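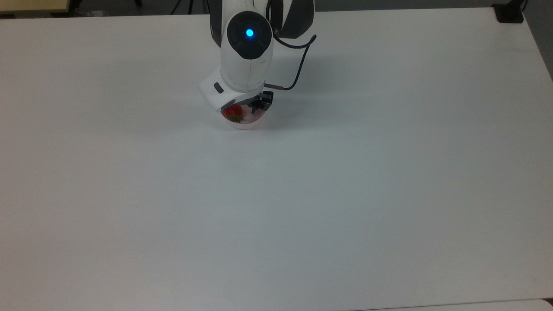
Speaker notes, packing shed talk, Saturday afternoon slot

Okay, hello, thanks for coming back in after lunch. I'm Leonie Te Moana, I run the packing floor at Quinlan, and before that I stood on the packing floor at Quinlan, so if I get something wrong about the job it's my own fault.

(Wait for the people at the back to find chairs. Mic check.)

Start with the shed. We grow tomatoes, mostly cherry, and we sell a lot of them in little snack cups. Every one of those cups used to be filled by a person's hand. On a normal day in May we do nearly 2,000 cups. The day before I wrote these notes it was 1,744 and I heard about it from Keith in dispatch before I'd even got my coat off.

Ask: who here has done piece work? Hands up. Who has sore wrists? (It'll be the same hands.)

So, the arm. The one we have is set up by a small outfit called Etovix, and it works at a plain white table, a cup and a tomato at a time. White arm, black two-finger gripper, a little blue light on the joint. That picture stays up while I talk, I'm not going to click through forty slides.

Point at the cup. One tomato in there, red one, still got its green top on. I want people to look at how small that cup is next to the gripper. When Tanvir Abeysekara first told us the arm would be handling soft fruit, Rhys Kingi laughed out loud in the meeting, and I did too, a bit. We've all squashed enough of them by hand!

What I want to talk about is what happened to the people, so let me get on to that.

First thing: the fear. I had 3 people come to me the week the crate arrived. They didn't ask about the robot, they asked about their hours. And I didn't have an answer, and I said so, and that was a bad week. If you're a manager in this room, get your answer about hours before the crate turns up. I mean in writing. We ended up promising that no shifts would be cut through the season, and we kept to it, but people had already lost sleep by then.

(Pause here. Drink some water. Don't rush the next bit like I did at Lurdale.)

Second: the job changed shape. Ngaio Whitcombe has packed for us longer than anyone. She's fast, she can feel a split skin with her thumb before she sees it. Now she spends half her morning at the arm's table, setting out cups, checking what's in them, stopping it when she doesn't like the look of something. Her wrists are better. She also told me she misses the talking, and I hadn't thought about that at all. On the line you stand shoulder to shoulder and you talk the whole shift. At the arm you're on your own with a machine that has nothing to say about your sister's wedding.

So we moved the table — it used to be off behind the cool store, now it's at the end of the line where you can hear people. Cost us a morning and an argument about extension cords. Best thing we did, I think.

Third, pay. Tell this one straight. Packers were on a rate with a bonus per cup. Once the arm is filling some of the cups, whose cups are they? We went around on this for ages. What we do now is a flat rate for anyone on the arm, set at what they'd have made on a good day of packing. Ngaio helped work it out and she did not go easy on me.

What the arm is good at: the same thing again and again, and not getting tired at four o'clock. What it's slow at: nearly everything else. A stem at a funny angle, a cup that's stuck inside another cup. A person sorts that out without even stopping their sentence. I've got 2 people trained to restart it and I'd like more, and the training takes a day if you let them make mistakes.

Somebody will ask about Fallero, the other system. I haven't used it. Say that and move on.

Somebody will also ask if I'd do it again. Yes, but slower, and I'd have had the packers in the room when we picked where it went and what it did. Rhys still calls it the new guy. He also asked to be trained on it, so make of that what you like.

(If there's time: the hairnet story. If not, straight to questions. Keith has the second mic, he'll come to you, don't shout.)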